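Ticket 245: arm won't finish a towel fold
Project: Nillisau towel station
Status: open, workaround in place
Opened by: Shahab Yazdani

Okay, opening a proper ticket for this one, as the chat thread has gotten so long I can't find my own notes in it anymore.

Short version: the arm can pick up a towel. It can't reliably fold one. Hosov on the front desk asked me last week if she could quit folding the gym towels yet, and I had to say no, and then I went home and folded my own laundry in a mood.

What should happen: towel gets dropped on the table any old way, the arm finds a corner, lifts it, finds the second corner, lays the thing out flat, folds it in half and in half again, done. A kid can do this. My nephew does it badly, but he does it!

What happens instead: the grasp planner goes for the "highest point" of the pile and calls it a corner. On a thin dish towel that's often close enough. On terry cloth it very much is not – you get a fat pinch out of the middle, the towel hangs like a tent, and the unfold step has no idea what it's holding.

First thing I tried was dropping the grasp height a little and closing the fingers slower. Slower closing did help with slipping. It did nothing for the choice of where to pinch.
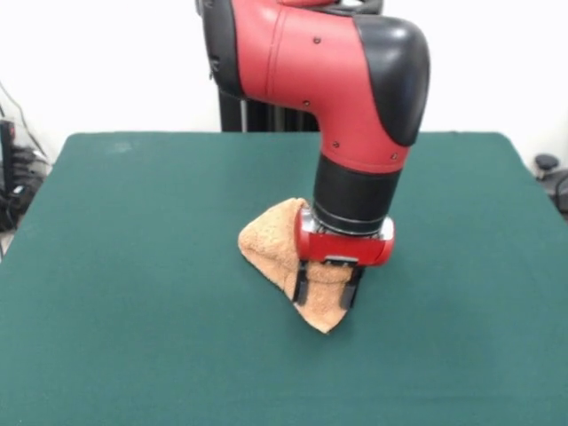 Tan terry towel held in a pinch, one point still on the felt.

If you were standing there with your hands you'd feel right away that you had a double thickness, and you'd slide your fingers along till you hit the hem. We don't have that. We have a finger gap reading, and the gap reading says "holding something," which is true and no use to me at all.

Things checked so far, in the order I did them:

Camera calibration. Redid it with the printed board. It was off by 2 mm, which I fixed, and the behavior stayed exactly the same. I was kind of hoping it would be that.

Finger wear. Looked at both fingers with a flashlight. They look fine to me. Wiped them down anyway, there was lint.

Table cover. Starnmont (vendor support) suggested the felt might be grabbing the towel and dragging it out of shape. Fair guess. I put a smooth plastic sheet down for an afternoon and the towel slid around so much that things got worse. Sheet is off again, felt stays.

Lighting. Tried with the blinds closed and with them open. No difference I could see in the logs.

Towel type. This is the one that matters. Thin cotton dish towels: mostly okay. Microfiber: okay if they're fresh out of the bag. Bath towels with the woven stripe: bad, and bad in their own special way. The edge detector loves that stripe. It sees a nice straight line running across the cloth and decides it has found the hem. So on top of picking the wrong height it sometimes picks the wrong line entirely, and then it tries to fold along it with great confidence.
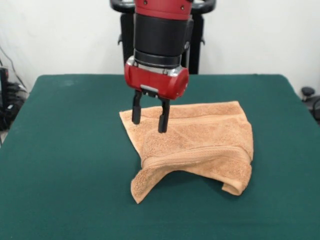
Fingers open over the bunched towel, woven band across its lower middle.

I'd love to just use different towels, and for the demo in August that may be what we do. But people own towels with stripes on them. If the question we're supposed to be answering is whether a machine can take over this chore in a small gym or a motel, then "yes, if you buy all new linens" is a pretty weak yes.

Update, 4:40 pm

Talked to Sharifi about the edge detector. The stripe and the hem look nearly the same from overhead, but the hem has table on one side of it and the stripe has towel on both. So the new check asks what color is on either side of a candidate line, and throws it out if both sides match. Took her less time to write than it took me to explain the problem. I ran 9 drops with the striped bath towel after she pushed it. It quit chasing the stripe in all of them. It still grabbed the middle of the pile in most of them, so the fold count is nothing to brag about, but that's one bug down and I'll take it.

One new wrinkle: when the towel lands with a corner curled under itself, the color check passes (felt on one side, towel on the other) and the planner calls the rolled edge a hem. Technically it's an edge of something. I've saved those logs with the tag "curl" so they're easy to pull.

Workaround until this is fixed: shake the towel out once and drop it from about shoulder height so it lands more spread than bunched. Yes, this means a person is doing the hard half of the job. I know. If you run the station, please write down whether you shook it out or not, as the numbers are useless when the two get mixed together.

Still to do:

Try a two-stage grasp: pinch anywhere, lift, let it hang, then regrasp at the lowest hanging point. The lowest point of a hanging towel is a corner a lot of the time. Needs something to hold the first pinch while we go for the second, and we only have one arm on this table, so it may end up being lift, drape, release, go again.

Ask Starnmont if the finger gap reading can be sampled faster. Right now I can't tell one layer from two.

Get Hosov to fold a stack while I film her hands from above. She goes for the corners without looking and I want to see how she does it.

Leaving this open. Priority stays at medium. If anybody closes it because "pick works now," I'm reopening it – pick always worked, it's the folding I need.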